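Pulten Kitchen Sim Pack: lovely counters, and a grip fault that ate my month

I bought the Pulten kitchen pack because I was sick of teaching a robot arm to stir things in a gray box. If you do any home-robot work in simulation you know the gray box. Pulten gives you a proper counter, a load of dishes and utensils, and an arm with a two-finger gripper already set up and ready to drive. I've had it going most evenings since January and I have a lot of feelings about it, most of them about ladles.
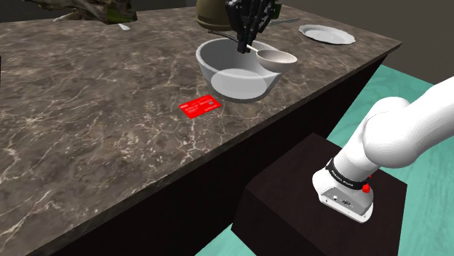
Page last changed: March. Added the reply from support and a note on the spoon.

So, the good stuff first. Setup took me 15 minutes, and I'm slow. The arm loads on its own pedestal in front of the counter, the joints behave, and the marble is frankly nicer than the one I cook on. The dishes have sensible collision shapes too. I dropped things into the big mixing bowl all evening and never once had anything fall through the bottom, which I can't say for the Dastero pack I used before (soup spoons through the floor, every time). I like the clutter as well! A plate, a red card lying flat on the counter, a pot or kettle sort of thing at the back. It makes planning harder in a way that feels like a real kitchen.

Now the fault. When the gripper closes on a thin handle and you then push the utensil against the inside of a bowl, the contact solver gets into a fight with itself. The fingers squeeze, the handle sinks a hair into the finger pads, the solver shoves it back out, and the force reading climbs. My first bad run was a plain ladle stir. It went fine for a while, then the ladle shot sideways and the arm swung after it at full speed, because the controller was still trying to follow the thing it thought it was holding. I laughed the first time. By the tenth I'd quit laughing.

I logged everything after that. Out of 600 stirring runs, 261 ended with the utensil thrown or twisted out of the fingers. That's terrible. And the part that really bugs me is the success flag: the pack only checks whether the gripper is closed, so a run where the ladle has left the building can still get marked as a good grasp. Empty fingers, closed tight, green check mark. If you're training on those labels you are teaching your robot that throwing the ladle is fine.

Yolandi Cele, who I swap notes with, had the same thing with a different controller, so I don't think it's my code. She pointed me at the pad friction setting. Pulten ships it very high, I guess so that lifting demos look solid, and bringing it down calms things a lot. I also cut the simulation step in half and put a hard cap on joint speed whenever the measured force jumps. With all three changes I did another 525 runs and the throwing pretty much went away, though everything is slower now and my laptop sounds like a hair dryer.

The white spoon gave me a separate headache. Its handle is a skinny straight rod, so there's very little for the fingers to hold on to, and it likes to spin in the grip – slowly, so you don't notice until the bowl of the spoon is facing the wrong way.
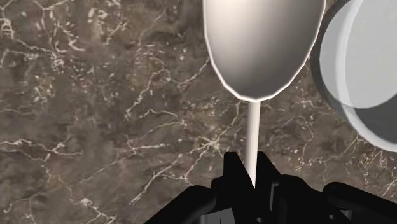

The white spoon between the gripper fingers, on the Pulten marble counter.

I got around the spinning by adding a torsional friction value by hand. It's in the settings file, under contacts, and it's set to zero out of the box. Zero! The manual doesn't mention it at all.

Please put in that speed cap before you move anything from this pack to a real arm. There's no force limit in the sample controller, and a move like my first ladle swing would be scary next to a person. Lungile Mabuza at support answered me within a day and was very decent about it. The success check is getting rewritten to look at where the utensil is, and the next version should come with a force limit switched on. No date yet.

Would I buy it again? Yeah, I would, grumbling. The Olberg pack is steadier but you get one pan and a counter, and Radebe only does warehouses. For scooping and stirring, Pulten has the better stuff – just budget a weekend for the settings file and don't trust the success flag until they patch it. Three stars for now, and I'll come back and redo the ladle runs when the new version is out.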